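**Subject:** Re: [demo-collection] Grip calibration and episode length, handheld set
**Date:** Wednesday, October 27, 2021
**List:** demo-collection

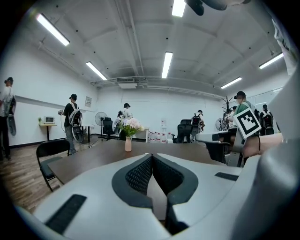

Võ writes that the drop rate is a labeling problem and the hardware should be left alone. I agree with the first half. The quoted message is below, with my replies in line.

> We went through the September batch, 2,000 episodes, and the trainer rejected 243 of them. The log gives one reason for all of them, "pose invalid". Before anyone touches the finger pads or the mounts I would like to know what that string covers.

It covers three different conditions, and the log should not fold them together. In the Getell loader, "pose invalid" is raised when:

1. the tracker reports lost for more than 21 consecutive samples;
2. the gripper width falls outside the calibrated range;
3. the timestamps of the width stream and the pose stream differ by more than 100 ms at the start of the episode.

I reran the rejects with the checks split. Most fall under the third. They begin mid-motion, with the hand already traveling toward the object when recording starts, and the width stream comes up late. Those episodes can be recovered by trimming the head, provided the approach is still long enough to learn from. I have a script for it and will put it in the tools directory when the argument parsing is fixed.

The second group is smaller and is a real fault. Width is computed from the markers on the gripper. If the calibration file belongs to another unit, a fully closed grip reads as slightly negative and the loader throws the episode out. Please check the unit number against the file name before the first take. Calibration files are not interchangeable, even between units assembled on the same day.

> Second question. Should operators be walking between stations while recording? The Mamard people do tabletop only and their tracking is much cleaner than ours.

Their tracking is cleaner and their policies stop working when the table moves. We need the walking. What hurts us is several operators working close together in one open room. White walls and a white ceiling offer few features to begin with, and when people pass in front of the lens, much of the usable texture is on things that move. The tracker then attaches itself to somebody's back and reports a confident pose that drifts. This does not trip the first check at all. It passes.

I would therefore add a fourth check, on the residual between the visual pose and the inertial estimate, and run it over the accepted episodes too. I expect it to cost us some data we currently count as good.

For placing and picking near fixed objects (a vase on a table, a chair pushed up to it), keep the object in view for the whole approach. A demonstration in which the target leaves the view during the last part of the reach teaches the policy to guess. Slow down near contact, but do not pause. A pause of even half a second before closing shows up in the trained policy as hovering, and it is tedious to filter out later.

> Third, do we want teleoperated episodes mixed in? Zesteo offered us their remote arm set.

Not in the same training run, for now. The remote episodes have a different velocity profile, with small corrections near the target that come from the operator waiting on the link. They also carry joint angles, which the handheld episodes do not. If we take the set, convert it to end-effector pose, resample to our rate, and keep the source flag in the metadata so it can be weighted separately. I would rather use it for evaluation first: replay the recorded poses on our arm and see how many are reachable. The same replay on handheld episodes would be useful, as people reach in ways the arm cannot follow, mostly low and across the body.

Requested changes before the next batch:

- split the error string in the loader
- unit number written into every episode header
- one second of stillness at the start of each take, trimmed automatically
- residual check, report only, no rejection yet

The stillness is at the start only. See above regarding pauses.

Does anyone have the raw streams for the first two days of the batch? The copy on the shared drive has video but no width data, and I can't tell whether it was never written or lost in the transfer.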